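**August 4, 2020.** If you have been meaning to clear out the hall closet, the folks at the Zestgate community shop on Barkby Street would be very glad to hear from you. The basket drive that started there back in March is still going strong, and it has grown into something a good deal bigger than the little shelf by the door where it began!

The idea is a simple one. People drop off baskets and trays they no longer use, the shop gives them a wipe and a once-over, and each one gets filled with small household things and sent home with a family that has just moved into the neighborhood. So far 1207 baskets have gone out, and there are 108 more waiting in the back to be filled (and more on the way, to judge by the pile at the drop-off table last time I stopped in).

Lejla Todorova has been running the sorting from the start, and she has strong feelings about which kinds work best. Round ones look pretty, she told me, but they roll around in the trunk of a car and never sit right on a shelf. What she hopes to see more of are the long, low wicker trays with an opening at the end for your fingers, the sort your aunt might have kept bread or napkins in.

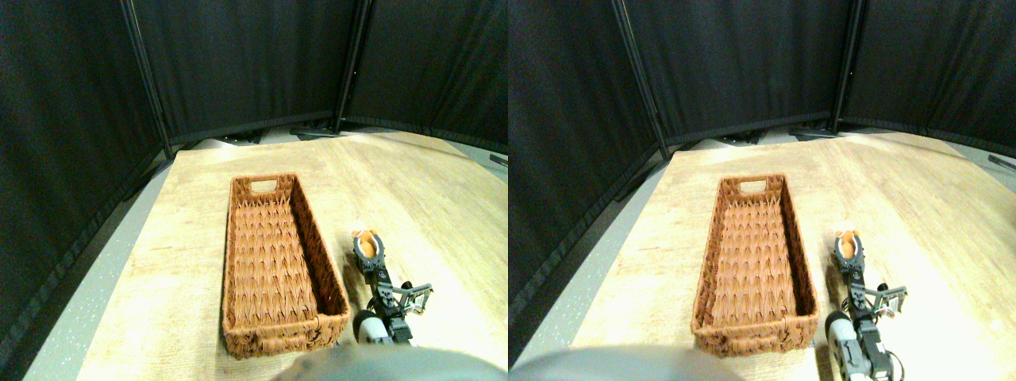

They hold a surprising amount, too. Lejla likes to put the heavy things down first, usually a bar or two of Savon soap and a folded dish towel, and then tuck the small and cheerful bits in around them. The Papadopoulos bakery down the block has been adding a bag of its sesame cookies to each one, and from what I hear those don't always make it as far as the new kitchen.

A few loose strands are no trouble, as there is a repair evening every other week, but please don't bring anything with mildew or a broken bottom. Baskets can be left at the side entrance any morning before noon, up to 3 per household at a time, because the back room is on the small side. Ring the bell if it's raining and somebody will come and take them in from you.

Soap, dish towels and wooden spoons are welcome as well, new ones only for now.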